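3.2 조사 대상 및 자료 수집

본 절에서는 다회용컵 반납률 조사의 대상과 절차를 간단히 정리한다. 조사지는 Kulivstead 캠퍼스 안의 카페 9곳. 이 중 Estex관 1층 매장은 방학 중 단축 영업이라 오후 자료가 빠져 있다. 설문 응답자는 총 208명이고, 문항을 끝까지 채우지 않은 23명은 분석에서 제외하였다. 제외 기준은 Feng의 선행 조사(Qianru Feng, 미출간 원고)를 그대로 따랐다. 다만 보증금 문항은 순서를 바꿈. 원래 순서대로 하면 가격 얘기가 먼저 나와서 뒤쪽 태도 문항에 영향을 준다는 지적이 예비조사 때 있었다.

반납 기록은 Cifuentes 대여 시스템의 로그를 사용하였다. 로그에는 대여 시각, 반납 시각, 매장 코드만 남고 개인 식별 정보는 없다. 따라서 설문과 로그를 개인 단위로 연결할수 없었다. 매장 단위 비교만 가능. 이 점은 5절에서 다시 다룬다.

3.3 뚜껑의 별도 집계

컵 본체와 뚜껑은 따로 집계하였다. 기존 연구 대부분이 둘을 한 세트로 처리하는데, 뚜껑만 분실되는 경우가 이 방식으로는 잡히지 않는다. 본 연구에서 뚜껑은 색과 음용구 유무로 구분해 기록하였고(그림 1), 흠집이나 변형은 3단계로 평가했다. 평가자는 두 명, 의견이 갈리면 재평가. 세척 후 재투입 여부는 Durusine 세척장의 입고 장부를 참고하였으나 10월분 장부는 양식이 달라 일부 항목을 수기로 옮겨 적었다. 옮기는 과정의 오류 가능성은 남아 있다.

면담은 매장 근무자 9명을 대상으로 실시하였으며 1회에 대략 반 시간 정도 걸렸다. 질문은 반납대 위치, 혼잡 시간대, 뚜껑 누락 시 응대 방식. 녹음에 동의하지 않은 경우는 메모로 대신하였다. 면담 내용 중 반복해서 나온 것은 반납대가 출입구에서 멀다는 점, 그리고 뚜껑만 따로 가져오는 이용자를 어떻게 처리해야 하는지 지침이 없다는 점이었다. 매장마다 대응이 제각각이였고, 보증금을 일부 돌려주는 곳도 있었다. 이 차이가 반납률에 미치는 영향은 4.2절의 매장별 비교에서 검토한다.

그림 1. 음용구가 있는 파란색 플라스틱 뚜껑.
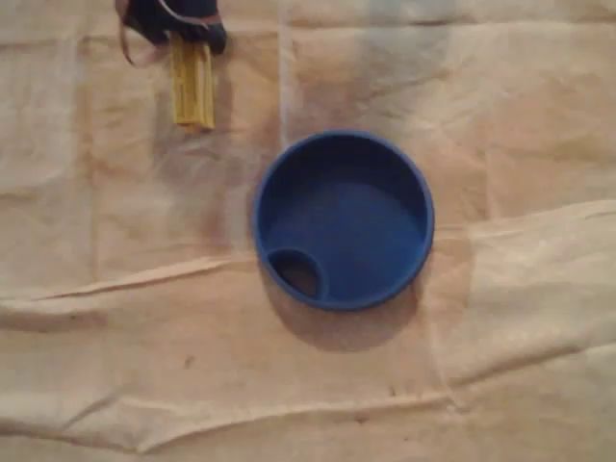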